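Fiction / Short / Rural

THE GAUGE BOARD

The water level at Flollstead weir was read at 9 in the morning and again at dusk. The reader stood on the third step, looked across to the gauge board, and wrote the figure in a green ledger. Below a certain mark the figure governed how much the irrigators could draw. Above it, the figure governed nothing, but it was still written down.

Noeline Rutherford had been the reader for longer than the district office had kept electronic records. She was paid a quarterly allowance that covered fuel and a pair of boots. When the office wrote to say that a pressure sensor would be fitted to the downstream pier, the letter was addressed to "The Occupant" and thanked her for her interest in the river.

The sensor was fitted by Kane Prendergast, who worked out of the depot at Mollel. He bolted a steel tube to the pier, fed the cable up to a box on a post, and asked her what the board said so he could set the zero.

She told him. He typed it in.

"You haven't looked," she said.

"I don't need to. You've looked."

She considered this a poor method and said so. 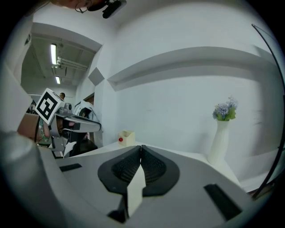 For the first month the two records agreed to within the width of a painted line. The sensor reported every quarter-hour and the office put the results on a website. Noeline continued to go down the steps. Her allowance had been stopped, but the ledger had pages left in it and she saw no technical reason to leave them blank.

In the second month the sensor began to read high. The difference was small and it grew steadily, the way a door drops on its hinges. She ruled an extra column in the ledger and wrote the website figure beside her own. When the difference reached the width of her thumb she telephoned the office and was put through to Ekaette Isah, a hydrologist, who asked which instrument she was using.

"A board," said Noeline. "And my eyes."

"When was the board last surveyed?"

It was a fair question. Noeline had the answer in the front of the ledger, in her predecessor's handwriting. The board had been levelled against a brass mark in the rock on the left bank, and the mark had been there before the weir. She read the entry out. There was a pause while it was copied down.

"I'll have to treat them as two uncertain records," said Ekaette.

"Treat them how you like. One of them's wrong."
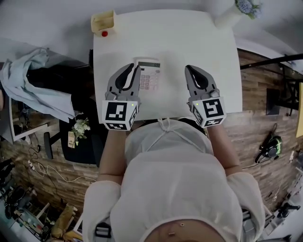
Flollstead, July

The office sent Ekaette herself, with a surveyor named Jarrah Brunton and an automatic level in a yellow case. They arrived after the frost had gone off the road. Noeline had put the urn on and brought out the ledgers, all of them, in a fruit box.

Jarrah found the brass mark under a mat of wet leaves and scraped it clean with a key. He set the tripod between the mark and the weir, held his breath at each sighting, and called the figures across. Ekaette booked them. They ran the line out and then ran it back, and the two runs closed to 3 millimetres.

"The board's right," he said. "It's dead right."

Ekaette checked his subtraction on the bonnet of the ute, then checked it again from the bottom up. She did not look pleased or displeased. She asked whether anyone had worked near the pier since the sensor went in.

Noeline said that Keith Waaka had cleared a willow off the crest with his tractor, at the council's request, and that the chain had gone around whatever was handy.

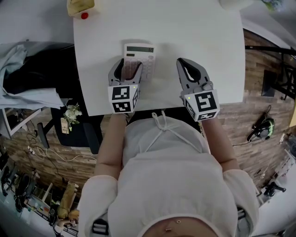 The tube had slipped in its brackets. It was a matter of one bolt, which had been tightened against a burr and had worked loose once the burr wore off. As the tube slid down the pier the sensor sank deeper, felt more water above it, and reported a rising river. The river had in fact been falling since autumn.

There were consequences. On the strength of the website, the Larniline orchards had been drawing water they were not entitled to, and had drawn it in good faith. Ekaette worked it out at the kitchen table. It came to about 2,000 tank loads, which she then expressed in megalitres for the report.

"Will they have to give it back?" said Noeline.

"You can't give back water."

"No," Noeline said. "I only wondered whether the office knew."

Ekaette turned over a page of the oldest ledger. The entries were in pencil up to page 282, where someone had written "pencil lost" and continued in ink. In the margins were notes on matters outside the scope of the record: a platypus at the apron, ice on the third step, a child's shoe, claimed. She asked if she could take the books away to be scanned.

Noeline said she could take all but the current one.

Kane came back the following week with a new bolt and a lock washer. He moved the tube to its proper height and opened the box on the post. Noeline was in the house with the radio on. He stood for a moment with the keypad in his hand — then went down to the third step and read the board for himself.

It was hard to see in that light. He waited for the ripple to settle, took the middle of it, and went back up.
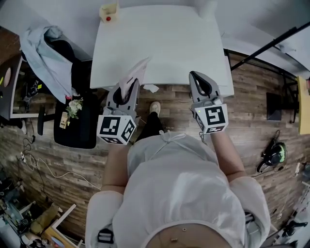
The allowance was restored in the spring under a different heading. The letter described her as a secondary verification source and was addressed to Mrs N. Ruder, a name with no connection to the district. She cashed the cheque at the post office, where they knew who was meant.

At dusk she went down with the ledger under her arm. The river had come up a little after rain in the hills. She wrote the figure, and in the second column, later, by the stove, she wrote the other one. They differed by a millimetre. She underlined neither.

Comments (3)

gumboot_annie
My uncle read a rain gauge for the bureau and he would have rung up too. Loved "a child's shoe, claimed".

P. in Dubbo
A tube slipping down would make the sensor read high, so that part is correct. I would question a single bolt though. Ours have two per bracket.

tallowwood
Is there more of Noeline? I'd read a whole book of the margins.

Contact us | Submissions | © The authors | Back to top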